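House Rules for the Hand-Held Gripper
How small collection teams are writing their own good practice for recording manipulation work in ordinary rooms

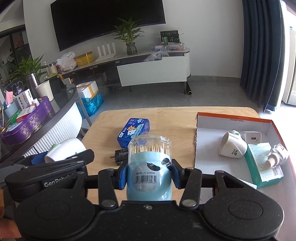 Sorting small household goods with a pair of hand-held grippers. The toothpick container is held between both pads of the near gripper.

Industrial robot cells are governed by long-established safety standards. Guarding, speed limits and emergency stops are specified, audited and signed for. The hand-held gripper has no comparable body of rules. It has no motors driving an arm and no cell around it. An operator carries it into a living room, picks things up with it, and the recording becomes training material for a robot that will be built or bought later.

The absence of rules has consequences for the data. Two teams given the same instruction, such as "put the items in the tray," will return recordings that differ in grip height, approach speed, release point and what counts as finished. Ginham, a contract collection firm, compared sessions from its own sites in February and found that 31 percent of rejected recordings had failed for procedural reasons. The hardware had worked in each of those cases. The operators had followed different habits.

The firm's response was a written practice, now in its third revision, which it shares with its partner Sundaram. The document is short. Its sections cover the object, the grip, the surroundings and the record.

The object

Objects are used as sold or as found. Shrink film, barcode stickers and price labels stay on unless the task sheet calls for their removal. Clear film matters because it produces highlights and lowers friction, and a model trained only on clean, matte objects will meet film for the first time in somebody's kitchen. Containers with a separate top, such as a domed toothpick dispenser, are held by the body and never by the top. The closure is checked by hand before the session.

Objects with exposed metal prongs, such as power adapters, are handled unplugged and lifted by the casing. Scissors and other blades are excluded from two-handed tasks. They may remain in the room as background if no instruction directs the operator to reach past them.

The grip

Both pads must be in contact with the object before it is lifted. A cylinder is taken with one pad on each side, with the object's axis as close to the center plane of the jaws as the operator can manage. The operator holds for one beat after closing, lifts, and holds again before release. The pauses give annotators a clear boundary between phases.

Force is the harder requirement. A hand-held gripper transmits whatever the operator's fingers supply, and people squeeze more than they need to. The practice asks for the lightest closure that survives a slow tilt. Thin cartons and plastic bottles are inspected after each run, and any that show a permanent crease are replaced. Flosteo, which makes replacement pads, recommends wiping them every 70 cycles. Ginham wipes at the same interval and also inspects the pivots and plate screws. Cosmetic scuffs on the housing are accepted. Play in a jaw linkage is not.

When two grippers are in use, each has its own object or its own role. One may steady while the other moves. Crossing the linkages is allowed only where the task sheet says so, and the overlap should be brief. From the near gripper's viewpoint, the far one often hides the very contact that the recording is meant to show.

The surroundings

Early revisions asked for a cleared room. That rule was withdrawn. The current text treats background goods, open drawers, plants and packaging as part of the working environment and leaves them in place. Three conditions apply: the operator must have a clear floor to stand on, documents and screens with personal information must be covered or off, and the reachable surface must match the starting layout on the task sheet.

The last condition causes the most argument. Sundaram's site leads wanted fixed positions marked with tape. Ginham objected that tape marks would appear in the recordings and that a model could learn to use them. The compromise is a zone layout: each object starts in a named zone of the table, at any angle, standing or lying. Trays and open boxes are also given a zone. A torn rim or a bent wall does not disqualify a tray, but the same one must be used through the whole set.

The record

Each set contains 8 runs. The operator logs the object, the starting zone, the end state and any drop. Dropped objects are kept in the data and tagged, provided the operator recovers with the gripper. If a bare hand touches the object during a run, the run is closed and restarted. Hands at the edge of the view are tolerated.

Druvine, which maintains software for reviewing such recordings, has added the tags to its default template. It has declined to call the document a standard, and Ginham makes no such claim. Several provisions rest on one firm's experience, and the lightest-closure rule still has no instrument behind it. A force-sensing pad is under trial at one site, and the fourth revision is on hold until its readings have been compared with the crease inspections.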